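Dermont Twin-Arm Tabletop Station

Sold as a complete station: two arms, two grippers, mounting plates, table and cabling
Price: $3876 a month on the one-year rental, purchase quote on request
Lead time: 31 working days from deposit
Page last checked: February 22, 2025

Who this page is for

Hi, I'm Dougal Rankin and I look after the small-station side of things at Ilter. Most of the people who write to me about the Dermont have already watched a few clips, got excited (I get it, I still get excited!) and now have to put a number in front of somebody who holds the money. So I've tried to write down the stuff I end up saying on the phone anyway. If you want torque curves and drawings, ask me for the data pack and I'll send it the same day.

What you're paying for

The arms are the big line on the quote, no surprise there. They come as a matched pair, and we won't split them – I've been asked plenty of times, and the calibration is done on the two together, so please don't ask me to sell you a left one. The grippers are priced in. The table is priced in too, but you can knock it off the order if you have a good solid one of your own that can take the plates.

What people forget is everything around the table. You'll want a decent chunk of floor for the power boxes and cable runs, a PC that isn't somebody's old laptop, and a person who has a couple of mornings a week to set jobs up and reset them. Iddrisu Mahama does our site visits and he'll tell you the same thing, only with a tape measure in his hand.

Things to try on it first

Please don't start with your hardest job. I say this to every buyer and maybe half of them listen. Go to the kitchen or the supply closet, grab some ordinary things in different shapes and get the arms working with those for the first few weeks. A tray in the middle gives you somewhere to put things down, a plate makes you think about thin edges, and a little clear bottle lying on its side is a really good test for any vision software you're thinking of licensing. A packet of tissues is great too, and cheap to replace when you squash one. Leave yourself plenty of bare table to work in. 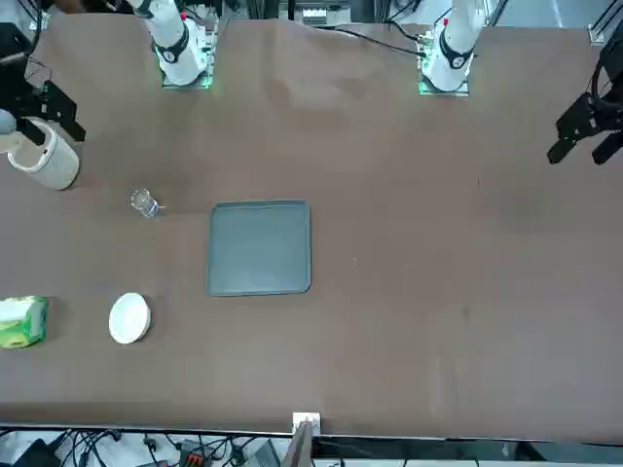
What it costs to run

Power is a small item, and I wouldn't lose sleep over it. Finger pads are the thing you'll buy again and again. We sell them in packs of 13, and on a busy station I'd put two packs in the first year's budget and see how you go. Cables are next. They get stepped on, they get pulled, and a spare set is worth having on the shelf from day one.

Service is one visit a year on the rental, included. If you buy outright it's a separate contract, and Zübeyde Karaca in our office can price it with or without weekend cover.

Rent or buy?

I lean toward renting for a first station, even though I make less on it. You find out in a few months whether you really need two arms or whether one and a simple fixture would do. If you stay with it, part of the rent comes off the purchase price, and the terms are in the quote. Schools and labs usually have to spend by June, so if that's you, write early and we'll hold a slot while your paperwork goes round.

The Nisel gripper upgrade fits both arms and can be added later. The older Kneževič plates don't fit this table, sorry!

How to order

Send me your room size, a photo of the spot where you want it, and a short list of the objects you plan to handle, with weights if you have them. You'll get a written quote in 2 working days, good for a month. Delivery and setup are quoted separately by distance.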